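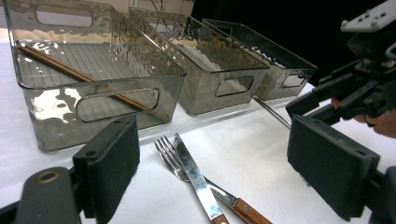

Last edited: June, 9:29 pm

Filed under: Manipulation > Handheld demos > House rules and good practice

cutlery_sort rules, draft 2 - please pick holes in it

tindenbench
OK folks, draft 2 of our shared rules for the cutlery sorting task! Three groups are recording now and I'd love for the demos to mix without a week of cleanup. What I have so far:

1. Bins go down before the cutlery does, handle cutout toward the operator.
2. One kind of utensil per bin. If a pair of chopsticks is in a bin, that's the chopstick bin for the whole session.
3. Crossed pieces are allowed. Top piece gets picked first, always.
4. Free hand stays behind the pads from first move to release.
5. Check the foam on both pads every 60 demos.

Rule 3 is the one I'm most excited about. Crossed knife and fork is such a good little problem!

mopsy_k
Love this. Rule 5 though, 60 is way too many. At Corrigan we check every 29 and still find a corner lifting now and then. Wooden handles are kind to foam, tines aren't.

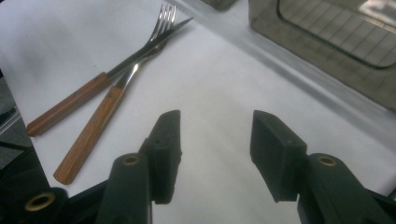

Also you need something about how wide the fingers are at the start. I've seen people begin half closed because it feels natural, and then you can't merge their stuff with anyone else's. Fully open, count to two, go.

gridlock9
Disagree on rule 3. If the top piece always goes first the policy never learns what to do when the bottom one shifts. Let the operator choose and write it down.

tindenbench
@gridlock9 but then we get 9 operators with 9 habits? I'd rather have one clean rule now and a "messy" split later. Good call on the start width, mopsy_k, adding it as rule 6!

gridlock9
Habits are data too :) but fine, as long as the messy split really happens. Last time it didn't.

hal_from_amham
Question on translucent bins. Ours throw glare all over the wrist view. Banned or allowed?

mopsy_k
Allowed, please! Kitchens have shiny stuff in them. Just don't move the lights halfway through a session.

tindenbench
Allowed. Draft 3 tonight, with foam checks every 29 and the start width in. Keep them coming, this is getting really good - I may even print it and tape it to the table.

Related threads
- Foam pads: glue or screws?
- Cimport bin sizes, which ones stack
- Amham naming scheme for sessions
- Do you throw out dropped-fork demos?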